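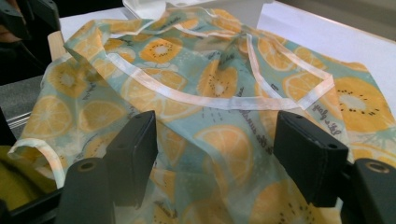
Speaker notes, folding talk, Wuvunbridge, 5 March 2026
Working title: Does the coated stuff need folding at all?

Slide 1. Start without the joke. Say what the talk covers: wipe-clean bibs, smocks, aprons, anything with a shiny finish and a bound edge. Cotton is a different talk and I've given it too often.

State my position early. I think most folding advice is written by people who own nice shelves. I have read a lot of it for this and I believe maybe a third.

Slide 2. The claims. Read them out slowly and let people nod.
Folded smocks last longer.
Folded smocks take up less room.
Children put things back if there's a system.

Ask for hands on the third one. Wait.

Slide 3. Does folding make them last? I couldn't find anyone who had checked. The Trernura leaflet says "extends the life of your garment" and gives no source. I wrote in June and asked for one and got a coupon. My own smocks crack on the fold lines first, always in the same place, and a fold line is what folding gives you. That's my cupboard only, so say so. Somebody in the room will have a cupboard that says the opposite.

Slide 4. The print problem. With a busy print like citrus slices with bits of handwriting in between, you lose the edge. You go looking for the front and all you see is more lemon. On thin see-through fabric it's worse, as the layer underneath shows through and joins in. The pale binding is the only line you can trust. Find the neckline by its binding, hold it there, let the rest hang. I'll give the folding people this much: they are right about starting from the neck.

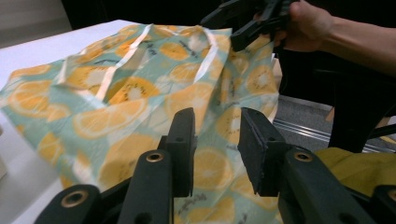 Hanging beats folding every time, and I don't see why we need a talk about it, was the comment from Bednárik when I sent the outline round. Fair. Put it on the screen as it came. My answer is that hanging needs a hook for each one, and our hall has 30 hooks and they're full of coats by nine. Hanging by a tie also pulls the binding away from the coating. Seen it on mine. Still, if you have the hooks, use them and skip to slide 7.

Slide 5. The product slide. Keep it short.
Akitz folding board: the box promises 200 perfect folds an hour. I tried it one evening with the smocks from our cupboard. Slippery fabric slides off the board before the second flap comes over. Fine for T-shirts.
The full cupboard insert is 2,990. Leave the number up there and say nothing for a bit.

Slide 6. What I do now, for what it's worth. Lay it on a plain table, face down. Ties in. Sides in, loosely. Roll from the bottom up to the neck, no pressing. Stand the rolls in a box. Bring the box and pass it round. I don't know that rolling is kinder to the coating. It might crack in some new place next year and I'll have to come back and say so.

(If short of time drop the bit about talcum powder. It's a mess and I only half believe it.)

Slide 7. Questions. Likely ones:
Can you iron them? Read the label. I wouldn't.
What about mildew? Put them away dry, rolled or folded, same rule.
How many have you tested this on? Not 400, which is what the last speaker claimed for hers. One cupboard.

Handout is one side of paper. Leave them by the door and don't read it aloud.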